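# Chapter 5: When the Planner Believes the Camera

A planner is only as good as the world it is handed, and the world it is handed is usually wrong somewhere. Most published results keep this out of sight. 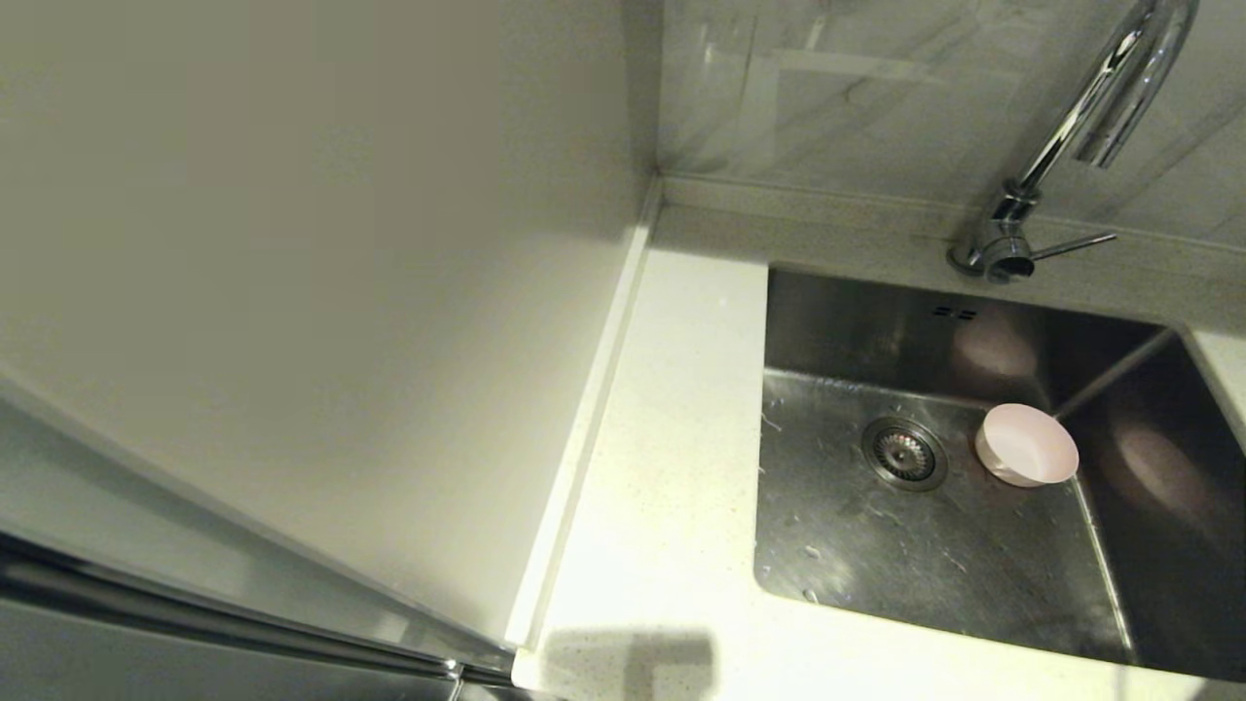
Take the plainest kitchen job there is, getting a bowl out of a sink. The perception module reports a position, a tilt and a confidence score. The planner treats the first two as facts and, in most of the code we have read, throws the third away. Brushed steel gives back blurred reflections, and droplets scatter light, so a depth reading from the basin floor deserves less trust than one from the countertop beside it. Few planners know the difference.

Yesenia Sandoval's group at Maltis ran 2,000 simulated grasps with their Plunano planner and reported very few failures. The simulated sink was matte gray and perfectly dry. When Percy Alvarado repeated the work on a real sink, he stopped after 51 attempts – more than enough, in his view, to show that the simulated score predicted very little.

We don't claim that simulation is useless. We use it in every exercise that follows. But a success rate means little until you know what was left out of the test, and you should get used to asking.

Section 5.1 covers how pose error travels from the camera to the gripper. Section 5.2 looks at planners that carry uncertainty along with them, and at what they cost in computing time. Before reading on, write down what you think a confidence score of 0.9 means. Keep the answer, as you will need it for the first exercise.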